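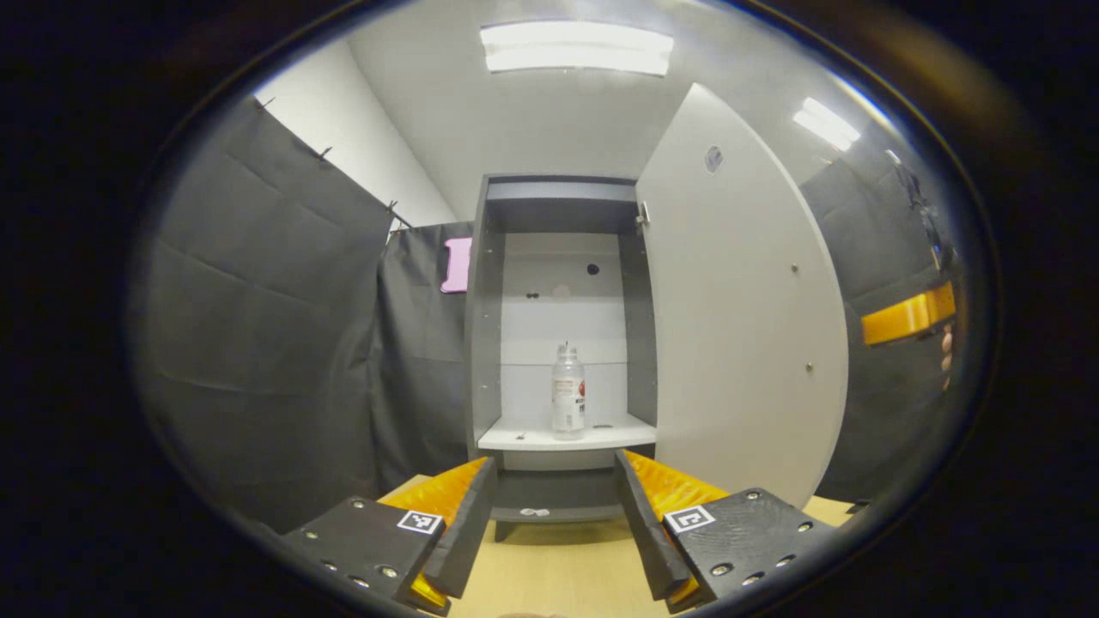
Speaker notes, Radek Gajdoš
House rules for hand-held gripper recording
Monday session, slot 2

Slide 1. Good morning. Say my name slowly. Thank Beathag Galbraith for reading the draft of the rules. Mention that Debora Caputo will take the questions about data storage, not me.

Slide 2. Why we wrote rules. In the first season at Cendard we had 3064 recordings, and after review we kept 2771. Most of the lost ones were lost for small reasons: marker covered, tool held too low, door not open at the start. Pause here. These are all things which a person can check before pressing record.

Slide 3. The markers. There is one small square marker on the plate of each finger. Both must be readable when the fingers are open. Do not write on them, do not put tape over them. If a corner is lifting, change the marker and note it in the log. Cleaning is with a dry cloth only.

Slide 4. The start position. Fingers spread, pointing at the cabinet, door fully open if the task is not about the door. The bottle stands on the shelf with free space around it. We say "free space" and not a distance, because the shelves at Ruvness and at Cendard are different. (If somebody asks for a number, say that Plodetti wants one too and we are discussing it.)

Slide 5. Two people, two tools. This part is new from July. One person speaks, the other follows. Agree before who goes first to the shelf. Never reach across the other person's tool.

Slide 6. Curtains and light. Curtains stay closed during a session. Ceiling lights are all on or the session does not begin. Ohemaa Yakubu asked for this rule and I agree with her fully.

Slide 7. Stopping. Anybody may say stop, also a visitor. The recording is then marked as stopped and it is not deleted. Repeat this sentence, last time it was misunderstood.

If time is short, jump from 4 to 7. Leave around 6 minutes for questions. Printed rules are on the table by the door, please take one per team.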